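Plirnuser Hand Gripper Kit: a season with it at our after-school robotics club

Posted July 7, 2022 in Classroom and Club Gear
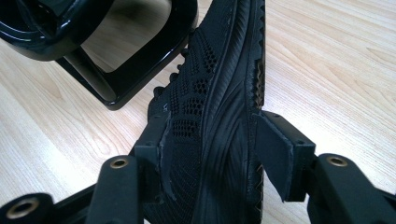
Shoe day at the club table, with a black sneaker held between the pads.

I help run a robotics club at Jorkwood, the kind with a sink in the corner and never enough outlets, and we have had the Plirnuser hand gripper on our table since winter. I promised a few people on the parents' list that I would write up what I thought once the kids had given it a proper workout, and they certainly have, so settle in (I do go on a bit).

First, what we use it for. Our older group has a student project where they collect pick-up-and-put-down examples with everyday things and then try to get the club's little arm to copy them. We had been doing this with a joystick, and oh my goodness, it was slow. With the hand gripper the kids just reach out and grab, the way they would with a pair of kitchen tongs, and they get through a whole bin of objects before snack. We have 12 students and two grippers, so they work in small teams and trade off. The target the kids set themselves was 200 good grabs by the end of term. They finished with 181, and I was as proud as if they had doubled it!

The kit came in bags with a printed booklet, and putting the first one together took us two meetings. The steps are clear enough until step 11, where the linkage arms go on, and the drawing shows them from the back without saying so. Both of our teams put them on flipped. If you buy this, turn the booklet around and look at the drawing next to the parts before anybody tightens a thing. The second gripper went together in one afternoon, with the students who had built the first one giving the orders, which they enjoyed very much.

I like how it's made. The arms and brackets are black plastic, and the pivot holes are lined with brass-colored bushings, so you don't have a screw chewing away at bare plastic every time a child squeezes the handle. I have had cheaper kits go wobbly by the third week — the Prukton we used last year was one of them — and this one still closes nice and straight. The pads are starting to show a little wear or maybe just dust on their faces. I keep meaning to wipe them down and see which it is.

Now, the shoes. The kids picked sneakers as their hard object, and it was a good choice, though I had my doubts. A block is the same all the way around, but a shoe has a soft side and a stiff side. On the black one we used, one pad pushes into the knit, up near what I take to be the lace loops, and the other sits against the rubber sole, where there's a row of little zigzag teeth along the edge. The pads are flat and the shoe isn't, so you have to think about where to take hold. One team wrote a whole page in their notebook about whether to grab low or high, complete with arrows, and there was a spirited argument about it that carried on out to the parking lot.

A few grumbles, to be fair. The handle is sized for a grown-up or a big teenager, and our younger members have to use two hands, so their grabs come out shaky. Heavy things tire everybody out quickly. The spare pads are sold only in a set with screws we didn't need, and I'd have been happy to pay a bit less and skip the screws. The booklet also has nothing for a teacher or club leader, no suggested activities at all, so you'll be making up your own. We borrowed ideas from the Poon activity cards we already owned, and those worked fine with a little bending.

Would I buy it again? Yes, for a group of middle school age and up, and I'd get two from the start if the budget can stand it, because waiting for a turn is the one thing that makes our bunch restless. For younger kids I would wait until there's a smaller handle. We're starting back up in the fall with cups and bowls, and the older group has already asked to do umbrellas.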